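Marker in the cup, week nine

November 2024

The Hanley robotics club meets in the upstairs computer lab, and this term I am one of the two adults who sit in on it. Albane Picard runs it. I mostly answer questions about Python and remind people to save. Our team for the Mastorcombe student challenge is called Fakness, a name that was picked before I arrived and that I have stopped asking about.

The task for the simulation round is to put a marker in a pencil cup. The students get a simulated table, a simulated arm and a fixed amount of time.

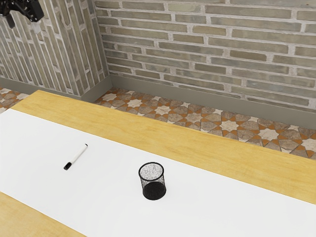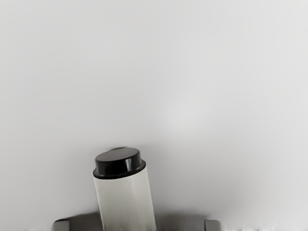

The table first, then a close view with the gripper fingers at the bottom edge.

I had assumed the reaching would be the hard part. It took the team two sessions. The arm goes where you tell it to go, and the students worked out the coordinates quickly once Albane had them draw the table on graph paper and label the axes. Before that, half of them had x and y the wrong way around and the arm kept heading off over the floor tiles.

What has eaten most of November is the angle. A marker lying on a table can point any direction, and the rules say its starting position changes on every run. If the fingers close across the barrel, fine. If they come down along it, they push it away or pinch one end, and then it swings when the arm lifts. After that you still have to turn it upright before you let go over the cup. The first version of the code skipped that step entirely and dropped the marker sideways across the rim, where it stayed. There was a short argument over whether that counted. Albane read the rules aloud and it does not count.

Rodrigo Paredes wrote the part that turns the wrist. He is in tenth grade and had not taken trigonometry yet, so he did it first with a lookup table of angles he filled in by hand. It worked well enough that I didn't want to say anything. Then a run came up with the marker pointing at an angle halfway between two of his entries and the fingers slipped off it. He came in the next week with atan2 in the code and a page of notes from his older sister.

We ran the full program 29 times at the last meeting and wrote each result on the whiteboard. It got the marker in the cup on 9 of them. That is not good, but the week before we didn't have a single one, so people were pleased. Most of the misses were at the release. The marker is upright, the arm is over the cup, and the fingers open a little too high or a little off center. One group wants to lower the arm more. The other wants to add a short wait before opening so the arm stops moving first – I think they should try both, one at a time, and I said so.

The other thing we need is better logging. Right now the program prints everything, and when a run fails we scroll through hundreds of lines looking for the moment it went wrong. I have asked for one line per step, with the time and the gripper position. This was not a popular request.

The challenge entry is a zip file with the code, a two-page write-up and a recording of one run. Nobody has started the write-up. Next session I am going to put a blank document on the big screen and see who volunteers to type.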